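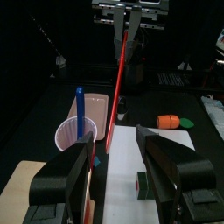 The maintenance of a two-arm tabletop cell is usually discussed as a matter of motors and software. At the Cundthorpe training center, where this writer has supervised the upkeep of such cells, most lost hours have had a humbler source: the fingers. The two grippers of a cell meet the same toy kitchen, with its cup, tray and boards, and yet they need not meet it with the same hands. One may carry broad black fingers that end in narrow tips, while the one across the table carries long pale fingers with darker wrapped sections at their lower ends, holding a thin red utensil between them. Each pair wears in its own manner, and each deserves its own page in the service record. Too often they share one page, or have none.

The position argued here is a simple one. Fingers should be treated as consumable parts, inspected on a fixed schedule and replaced before they fail. The common practice is to leave them in place until an operator complains. By that time the fault has been present for days, and a good deal of work has been done with a tip that was no longer where the controller believed it to be.

The objection from those who manage budgets is familiar. A finger that still closes, they say, is a finger that still works. Under our present rule a pair is withdrawn after 800 hours of operation, and some of the pairs withdrawn show no wear that the eye can find. It was put to us last November that the limit might be raised to 1000 hours at no risk. We agreed to try it on the cell known as Rorkska. Within the trial period the operators there reported three dropped utensils in a single morning. The motors were tested, then the cables, then the calibration file. The cause was a wrapping that had crept upward on one finger, so that a thin handle was being held on bare material. The wrapping was replaced before lunch, but finding the fault had taken two days.

Thin objects are the proper test for this reason. A block of toy food will forgive a poor grip, and so will a cup. A narrow handle held near its middle will turn between the fingers at the first sign of slack, and it should be the first thing handed to any gripper returning from service. We now require it. The technician closes the fingers on the utensil, raises it, tilts it and returns it to the board, and signs the sheet only if the handle has kept its angle throughout.

Screws are the second neglected matter. The hardware on a gripper is small, and it is exposed to constant light shocks whenever a tip touches a table or the edge of a board. Maximiliano Ledesma, who wrote the first service sheet for the Pereyra cells, asked that every visible screw be marked with a line of paint across the head and the part beside it. A broken line shows movement at a glance. The practice was dropped when the sheet was shortened, on the ground that the marks looked untidy to visitors. It ought to be restored, and visitors may be left to form their own opinion.

There remains the question of who should do this work. The policy at Brosberg reserves all gripper service for qualified technicians, and for the drive and the wiring this is plainly right. Applied to fingertips, it produces long waits for short jobs. An operator who spends the whole day with a pair of fingers knows its habits well. That operator should be trained to check the wrapping, to read the paint marks and to exchange a worn pair for a new one, with a technician confirming the alignment afterward. The two duties can be separated on paper without difficulty, and the record should carry both signatures.

Spare pairs should be kept at the cell, in a closed box, labeled for the arm on which they belong. A pair intended for one side of the table must not be fitted on the other merely because the holes line up. We have seen it done, and the arm in question reached short of every object for the rest of the shift.

Comments on the revised service sheet will be received at the Cundthorpe office until Sun 15 July. Those who favor the longer interval are asked to attach their drop records.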